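Undermount sink

6 min read

We use cookies to remember your reading preferences. Accept all | Manage settings

An undermount sink is a kitchen or bathroom basin fixed to the underside of a countertop, so that the edge of the counter material forms the upper border of the opening. It differs from a drop-in sink, whose rim rests on top of the counter and is sealed around its outer edge. Undermount sinks are used mainly with solid materials such as granite, quartz and solid surfacing, in which the cut edge can be polished and left exposed.

Construction

The basin has a flat flange around its top. The flange is bonded to the underside of the stone with silicone or epoxy and held by clips, by brackets or by a support frame inside the cabinet. Heavy basins, fireclay in particular, are carried on rails or a frame. Common basin materials are stainless steel, fireclay, enameled cast iron and granite composite. White basins are often paired with dark stone.

The position of the cut edge relative to the basin wall is called the reveal. In a positive reveal the opening is larger than the basin and a strip of flange shows. In a negative reveal the stone overhangs the basin. In a zero reveal the two are flush.

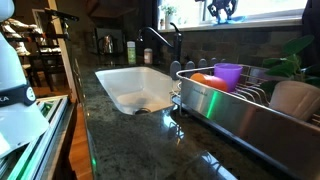
White undermount sink in a dark green granite countertop, with a black gooseneck faucet and a stainless steel dish rack.

Faucet and drainage

The faucet is normally mounted through a hole drilled in the counter behind the basin. Gooseneck spouts are common in kitchens, as the arch leaves room for tall pots. A single lever on the side needs clearance for the hand at its full travel, and installers check this against the wall or window sill before drilling.

Undermount sinks seldom include a drainboard. Some counters have grooves cut into the stone beside the basin. Otherwise dishes are drained in a freestanding rack with its own tray, which may have a spout directed over the edge of the sink. Racks with fixed pegs hold plates upright. Cups drain best upside down, and water collects under any that are set upright or on their sides.

Sealing of the stone

Granite is slightly porous. Many slabs are treated with a penetrating sealer at installation, and the cut edge around the sink takes the most water. The usual test is to leave a few drops on the surface for 14 minutes. If the stone darkens under the drops, it is resealed. Dense dark granites may pass this test for years without treatment.

Care

With no raised rim, crumbs and water can be wiped from the counter directly into the basin. Routine cleaning uses dish soap, warm water and a soft cloth. Vinegar and other acids are avoided on stone, as they can weaken the sealer and etch some minerals. 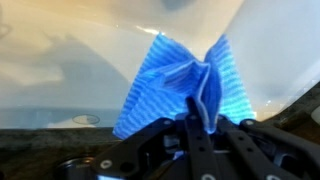
Ribbed cloths pick up more loose residue than smooth ones, and their texture helps along the joint between stone and basin, where a film of soap and grease tends to form. The cloth is rinsed, wrung out and hung open to dry. Standing water on polished dark granite leaves pale mineral marks in hard-water areas, so the surface is dried after washing up. Marks that remain are removed with a stone cleaner of neutral pH.

The silicone joint is inspected yearly. Blackened or lifting sealant is cut out, the gap is dried completely, and a new bead is applied.

Comments (3)

Marleny Correa
Could the article say something about replacing the basin without lifting the stone? Ours is epoxied on.

Pieter Adams
It can be done from below, Marleny, if the cabinet is wide enough to get the basin out. Mine took about 12 hours, mostly scraping.

Vitória Garcia
Negative reveal is a pain to clean underneath. I would add that to the section on construction.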